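Celatetti hand kit, right hand position jumps during recording. How do you set up yours?

Posted by valentini_bench

Hello all. I maintain one recording station with two sensor gloves, a marker cube on each glove, one fixed camera on the desk and the wide cameras on the hands. The task is a vase and a bouquet of artificial flowers. The left hand tracks well, but the right one jumps a few centimeters when I reach forward. It began in August, after I changed the cables. I use Tokalix for the tracking and the calibration error looks normal to me. I already cleaned the lenses and restarted everything – same result. These are from the station: 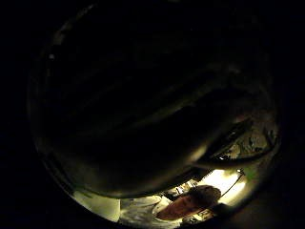
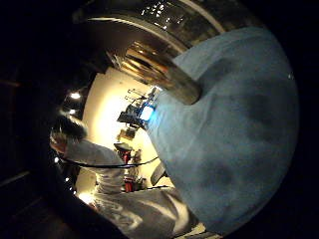
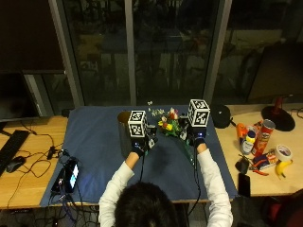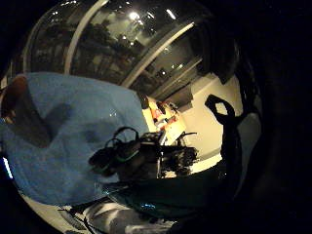
Calibration takes me 15 minutes each time, so before I repeat it I would like to know if the problem can be mechanical. What do you check first, and how often do you tighten the cube mounts? Thank you in advance.

vivura_tech

Check the mount first, the software later. Hold the glove still on the desk and push the cube lightly with one finger. If it moves at all, the calibration is worth nothing, even with a good number on the screen. On our station the screws come loose after nearly 100 recordings, so we tighten them every 20 and write it in the log. Do not use much force, the thread is soft.

Look also at the cable. When it is too short it pulls the glove back exactly when you stretch the arm. Leave a loop at the wrist and fix it with tape to the sleeve, with the elbow straight.

After this, calibrate again. The old values are from the old cube position.

mlk_station2

had the same, was the lamp. glare on the cube. turn it away and try

gray_elbow

I agree with the first answer about the mount, but one thing is missing. Please check that the printed markers are flat. Ours had a corner lifted and the jump came only at some angles – very confusing. New print, new glue, wait one night. Also compare the marker size in the Tokalix settings with a ruler, printers like to scale the page a little.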